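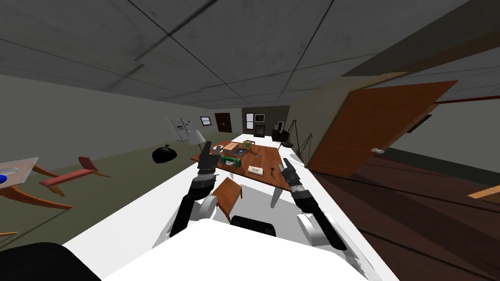 4.2 Mixed surfaces and the search for small things

In the interviews, the participants of both towns spoke often about one table, shelf or counter where things are put down for a short time and then stay. We call this a mixed surface. The term does not mean that the surface is dirty or that the household is badly organized. It means only that the objects on it belong to different activities, so that the neighbors of an object give little help when a person tries to remember where it is. On the wooden table at the head of this section, a green dumbbell lies in front of a cardboard-brown box, and a small white box with a printed label is toward the front. A person who looks for the dumbbell would hardly begin from the thought of a box. In a kitchen drawer the situation is different, as one spoon leads easily to the next.

The diary data support this distinction. The 50 households in Guleck and Thongdee recorded 3,245 searches during the study period, and each entry gave the object, the place where it was found, and the places which were checked before. Entries with no place of finding were kept in the data set but are not used in this section. The coding was done by Prapai Duangkaew and Ignacio Calvo, who worked separately and then compared their lists. Most of their disagreements were about furniture with two names. For example, the same low cupboard was called "the shoe place" by a mother and "the shelf" by her son, and it was necessary to telephone the family before we could decide.

Keys deserve a separate comment. They were searched in nearly all of the households, and they were also the object for which people named a fixed place with the most confidence. This confidence was not always supported by the diary. Several participants wrote that the keys were "always on the hook" and, in the same week, recorded finding them in another room. When keys were found on a mixed surface, they were often close to an electronic device. Our explanation is that both are carried in the hands when a person comes home and both are put down together - but we did not observe the arrival itself, and the explanation should be taken with care. 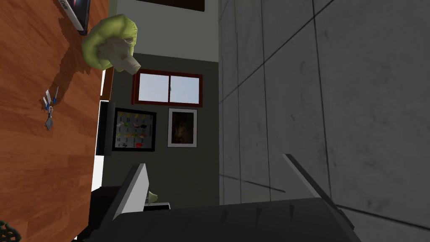
Figure 3. Keys with blue plastic heads and a gray tag, on a wooden surface near a dark device.

Color had a smaller role than we expected. Before the September round, we supposed that bright keys or bright tags would shorten the search. The participants who owned such keys reported up to 25 places checked in one month, and this is not clearly better than the others. It seems that color helps only after the person is already looking at the correct surface. Océane Chan has suggested to us that the color may also help other family members, who can be asked "have you seen the blue ones?" from another room. We did not code spoken requests, so we cannot test this suggestion here.

Finally, three households in Thongdee stopped using their mixed surface in the middle of the study, because the table was sold or moved. Their diaries were read again by Mayuree Suksawat. In all three, a new mixed surface was mentioned in the later entries, on a chair, on a washing machine and on the top of a piano. The number of cases is too small for a statistical test, and we return to them in Section 5 together with the interviews.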